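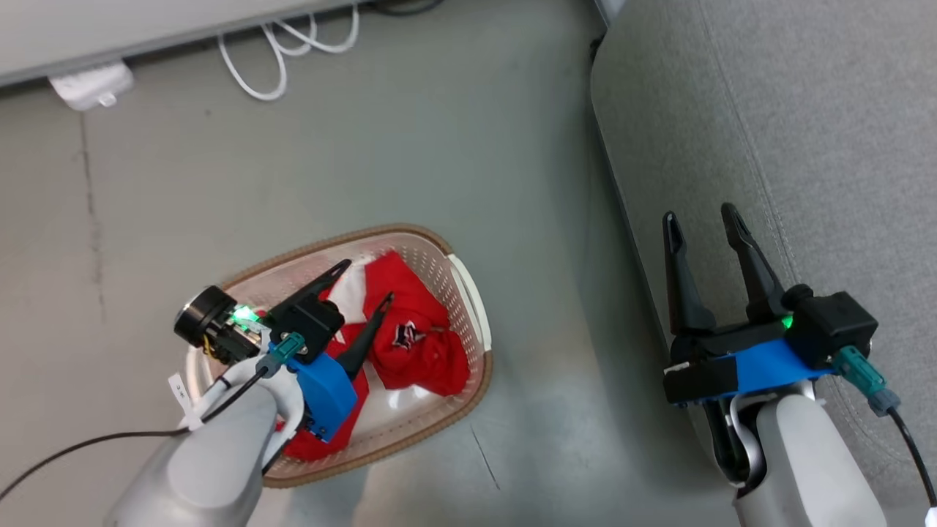 Re: [prandthorpe-rec] jersey wash rotation, who has what

Replying on my phone between things so forgive the mess. Original at the bottom.

Short version: I can take the reds through the end of April. After that somebody else please, my machine is making a noise.

Longer version.

Red stains. Do NOT leave them soaking overnight with the whites, the dye goes everywhere and it doesn't come back out. We lost most of the old away set that way. Cold, inside out, short cycle, hang them. No dryer. The numbers crack in the dryer, that's what happened to the goalie one and it's why it looks like a 3 and a half.

Grass: dish soap and an old toothbrush before it goes in. Mud: let it dry first, knock it off outside. Blood, cold water right away, never hot. I know most of you know this, but the Skullholm game bag came to me zipped up with everything wet in it after what I think was five days and I had to wash it all twice. Please just unzip the bag.

Detergent. Whoever bought the Tavell powder, it leaves white streaks on the dark shorts if you wash cold. Fine for the socks. I went back to plain liquid, half a cap. No softener, makes the shirts hold the smell.

On money. The quote from Núñez for a full new set was $3969 and that's before printing. We have $565 in the kit fund. So no, we are not getting a new set this season, and yes that's why I keep going on about the dryer. There was talk of a grant that goes up to about $3000 but the form wants a lot of paperwork and the deadline might of passed already. If anyone wants to chase it, go ahead, I'll send what I have.

Missing as far as I know: one large shorts, the small keeper top, and a bunch of socks I've given up on. Check your trunks. Check under the seats too.

Answers to the other bits below, inline.

> Hi all, trying to get the wash rotation sorted before the
> spring games start. Can people say which weeks they can do?

See above. Reds, through April.

> Also do we want each player to wash their own this year?
> It would save a lot of hauling bags around.

Against. We tried it two seasons ago and had shirts left home every single game, plus they all faded differntly. One house, one load, same color.

> Last thing, does the bag go to the next person at the
> field or do we drop it off?

At the field, after the game. I can't do drop offs past 6, I'm at work. If you have to leave early just put it by the shed and text me.

Ok got to run. Will bring the pump too if I can find it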